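Suppression list

A suppression list is a file of e-mail addresses to which a sender must not deliver bulk messages. It is held apart from the mailing list itself and is compared with it before each distribution. Any address found in both is skipped. The method is used by dealers, parts suppliers, race circuits and other firms that send newsletters to customers.

Contents of the list

Entries come from three main sources: unsubscribe requests, spam complaints and hard bounces. A hard bounce is a permanent delivery failure, such as a mailbox that does not exist. Soft bounces, for example a full mailbox, are normally retried and are added only after repeated failure. Some senders also enter whole domains, usually those of competitors.

Storage

Addresses may be stored as plain text or as hashes. Hashing allows two firms to compare lists without showing each other the addresses. Both sides must first convert the text to lower case and remove stray spaces, or matching entries will give different hashes.

Use by Trinatura

Trinatura, a distributor of newsletters for the motor trade, keeps one global list and a separate list for each client. The global list takes priority. When the tyre wholesaler Provley moved its mailings to the service, its old file held 1745 addresses. Of these, 221 were already suppressed and a further 151 were duplicates, leaving 1373 for the first distribution in November. The Pringate format, a text file with one entry per line and a reason code, is used for the transfer.

Limits

A suppression list does not record consent. An address missing from it has not necessarily agreed to receive mail. Aliases are a further weakness, as a person who unsubscribes under one address may still be reached at another.

This article was last revised on 23 April 2024.

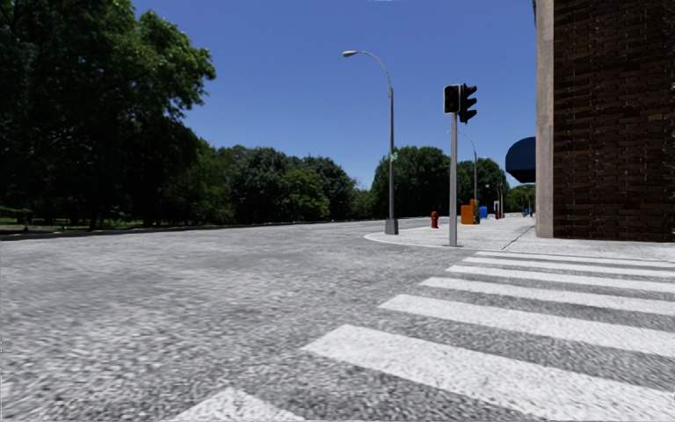

See also

Bounce handling
Cao filter
Double opt-in
Mailing list hygiene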